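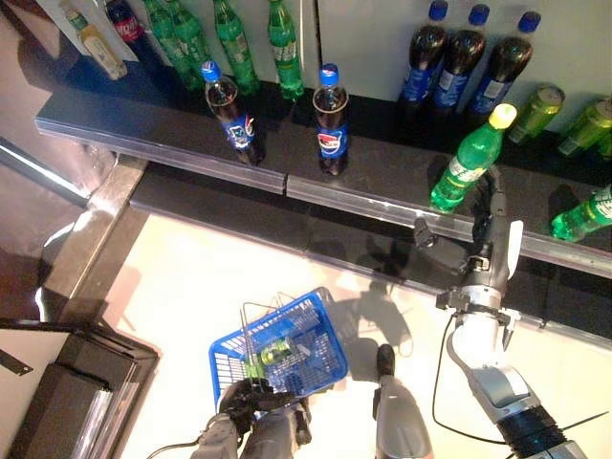
Shelf picking with bottles and cans: what do you write down as the rule?

Posted by fadum_ops, 12/16/19

We are drafting the work instruction for a two-arm cell that faces and picks soft drinks from a retail shelf. One arm has a parallel gripper, the other has a multi-fingered hand that takes the basket by its handle area. The draft so far:

Grip zone on PET bottles is the lower third of the body, never the cap or neck.
Any item leaning more than 5 degrees gets righted before it is picked.
No item is dragged across the price rail. Lift clear, then move.
The basket hand holds position while the other arm is over the shelf.

Dispute in the office is over the second line. Half of us want it removed. How do others handle leaning product?

---

palletjack4

Remove it. Bottles lean against the back panel all day in a real store. If your arm rights every one of them first you double the contacts per pick, and every contact is a chance to knock over the neighbor. Pick it at the angle it has.

---

b_cormier

I disagree with palletjack4 for full bottles. A tilted grip on a round body loads one finger more than the other, and the label can slide under the pad. We ran 500 picks at the Dison site in November with leaning bottles taken as found, and the drops were nearly all label slips. Upright picks on the same shelf had 4 drops in 500.

Righting is a separate motion with its own speed limit. Treat it that way in the document and the argument mostly goes away.

Brittany Cormier
Beaudoin, cell integration

---

palletjack4

What pads? We had the same failures with smooth pads and they stopped when we changed to a softer face with a cross cut. I would not write a righting rule to cover for a pad problem.

---

b_cormier

Ribbed rubber, medium hardness. Fair point, we did not test a second pad. I still want the rule for anything that is resting on the rail, whatever the pad, as the base can catch when you lift.

---

quietrelay

Two comments on the original draft.

Lower third is wrong as a blanket rule. On a half-liter bottle the fill puts the center of mass near the middle, so a low grip lets the top swing as soon as the wrist accelerates. Low is acceptable for righting or for a slow pull forward. For a lift and carry, write "at or slightly above center of mass" and give a height per SKU.

Second, you have nothing on cans. A can lying on its side at the back of a shelf is a different object from a can standing up. It rolls. Our rule at Flamilach is that cans on their side are approached from above with the fingers across the short axis, and if the clearance to the next item is under one finger width the pick is skipped and flagged.

---

fadum_ops

Good. I will split the grip zone line into righting and carry. The per-SKU height table is going to be long, but we have the bottle drawings.

On cans: do you limit closing force separately?

---

quietrelay

Yes. Separate profile, force-limited, and the profile is chosen from the item class before the fingers go in. An empty dented can is cheap. A full one that opens over the cell costs you the afternoon.

---

palletjack4

Is the basket rule holding up? "Holds position" sounds safe, but if the arms share a workspace I want a defined distance, and I want it checked in the planner. An operator reading a sheet can't check it.

---

fadum_ops

It is in the planner as a keep-out volume around the wrist and forearm of the basket arm. Cables are not modeled, and that bothers me. There is an external cable on the gripper wrist and it moves with every roll of the joint.

---

b_cormier

Pad the volume for it and log the cable as an inspection item. Ours is every 1000 cycles — look for rub marks at the wrist clamp and check that the loop has not grown. A loop that has grown will find a bottle cap sooner or later.

Also add reflections to your vision section. A metal price rail under bright light gives false edges right where you need to know if the base is clear. We mask the rail and take its height from the fixture drawing.

---

palletjack4

Agree on the mask. Still against the 5 degree line as written.

---

fadum_ops

Revised wording, for comment:

Items in contact with the rail are righted or skipped. Items leaning on the back panel may be picked as found if the pad type is approved for that SKU. All righting motions run at reduced speed with the basket arm stationary.

---

quietrelay

Say who approves the pad type, and put a revision number on that list. Otherwise fine.

---

b_cormier

Works for me. I will rerun the leaning set with the cross-cut pads when we get some in and post the drop counts in this thread.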